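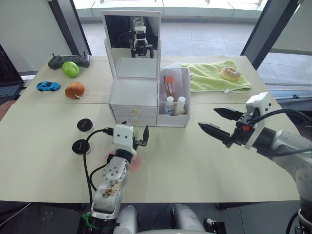 Mockus es una colección de registros sobre cómo se ordena una mesa cuando encima hay de todo. Nació de una afición compartida por las cosas pequeñas que acaban siempre en el mismo sitio: el bote que se queda fuera del cajón, el juguete que aparece junto a los enchufes, la fruta que espera a que alguien se la coma. Nos interesa sobre todo el tocador, porque reúne en muy poco espacio varias maneras de guardar. El organizador blanco, por ejemplo, lleva el espejo arriba, dos cajones pequeños con pomo dorado debajo y un compartimento translúcido a la derecha para los artículos de aseo. Con un mueble así se puede discutir una tarde entera (lo hemos hecho, y más de una vez) sobre qué merece estar a la vista y qué no.

Contenido de la colección

La versión actual reúne 930 registros. Cada uno corresponde a una mesa en un momento dado y se compone de una fotografía, una ficha de objetos y una nota libre. Hay mesas recogidas, mesas a medio recoger y mesas en las que el donut comparte sitio con la toalla verde lima. Estas últimas son nuestras favoritas, ¡y las que más conversación han dado!

Los registros se agrupan en dos carpetas:

tocador: mesas en las que hay al menos un organizador, un espejo o un recipiente para artículos de aseo.
mesa_mixta: mesas en las que conviven cosas de aseo, comida, juguetes, textiles o material eléctrico. Si una mesa cumple las dos condiciones, va aquí.

Campos de la ficha

id: número correlativo, sin significado especial.
objeto: nombre corriente en español, en minúscula y singular. Preferimos «regleta» a «base múltiple» y «peluche» a «muñeco de felpa».
familia: aseo, comida, juguete, textil, electricidad, mueble u otro.
color: el que diría cualquiera al verlo. No usamos códigos.
apoyo: sobre qué descansa el objeto. Puede ser la mesa, otro objeto o el interior de un compartimento.
vecino: el objeto más próximo. Es el campo más divertido de rellenar y el que más dudas provoca.
destino: dónde lo guardaría la persona que anota.
nota: texto libre, de una línea o de diez.

El campo destino es el corazón de Mockus. No hay respuesta correcta. Una misma botella puede ir al compartimento, al cajón o al baño según quién rellene la ficha, y guardamos todas las respuestas. Quien busque una solución única para cada objeto se va a llevar una decepción, pero quien disfrute con los desacuerdos tiene material para rato.

Cómo se anotó

Cada registro pasó por 2 personas que trabajaron por separado. Siiri Raudsepp y Valdis Kütt prepararon la guía de anotación y escribieron las primeras fichas; Ilze Zariņš unificó después los nombres de los objetos, tarea bastante más larga de lo que suena (solo para los tapones, los pomos y los tiradores hubo que cruzar una cantidad respetable de mensajes). Las discrepancias en objeto, color y apoyo se resolvieron hablando. Las de destino y vecino se conservaron tal cual.

Algunas decisiones que conviene conocer antes de abrir los archivos:

Un recipiente cerrado se anota por fuera. No suponemos qué contiene, y si la etiqueta no se lee, el nombre se queda en «botella» o «tubo».
Los cajones cerrados cuentan como mueble y su contenido se deja en blanco.
Lo que se ve reflejado en un espejo no genera ficha propia.
Una toalla extendida cuenta como objeto y también como apoyo. Si hay algo encima, se anota en las dos fichas.
Cuando no sabemos qué es una cosa redonda y negra, escribimos «pieza redonda negra» y seguimos adelante. Hay más de las que uno esperaría.

Usos que nos gustaría ver

Mockus se pensó para talleres de organización doméstica y para clases de español, donde funciona de maravilla: los verbos de colocar, las preposiciones y los colores salen solos. Uldis Baranauskienė preparó un cuaderno con 30 actividades breves, incluido en la carpeta cuaderno, y recomendamos empezar por las de vecino. Un grupo puede pasarse la sesión decidiendo si la manzana está «al lado de» la regleta o «delante de» ella – y aprender muchísimo por el camino.

También sirve a quien diseña cajas, bandejas y organizadores. Leer seguidas las notas de la familia aseo da una idea muy clara de dónde se queda corto un cajón bajito y por qué los botes altos terminan de pie en un lateral.

Limitaciones

Las mesas son casi todas de color claro, y los objetos, de tamaño pequeño. Faltan mesas de cocina, escritorios con papeles y mesillas de noche. La familia textil está poco representada y se reduce casi por completo a toallas. Los destinos reflejan las costumbres de quienes anotaron, así que no deben leerse como una encuesta sobre cómo se ordena en general.

Tampoco hay información sobre el orden en que se colocaron o retiraron las cosas. Cada registro es un instante y nada más.

Versiones

Versión 2, 13 de noviembre de 2025: nombres unificados, nueva carpeta mesa_mixta, cuaderno de actividades.
Versión 1, marzo: primera publicación, solo con la carpeta tocador y sin el campo vecino.

Cómo colaborar

¡Queremos más mesas! Para enviar una, basta con la fotografía y una ficha por objeto, aunque queden campos vacíos. Algirdas Kazlauskienė revisa las propuestas y contesta a todas, a veces con preguntas muy concretas sobre el color de un pomo. Se agradece que no se ordene nada antes de hacer la foto. Las correcciones de las fichas existentes se envían por la misma vía, indicando el id y el campo afectado.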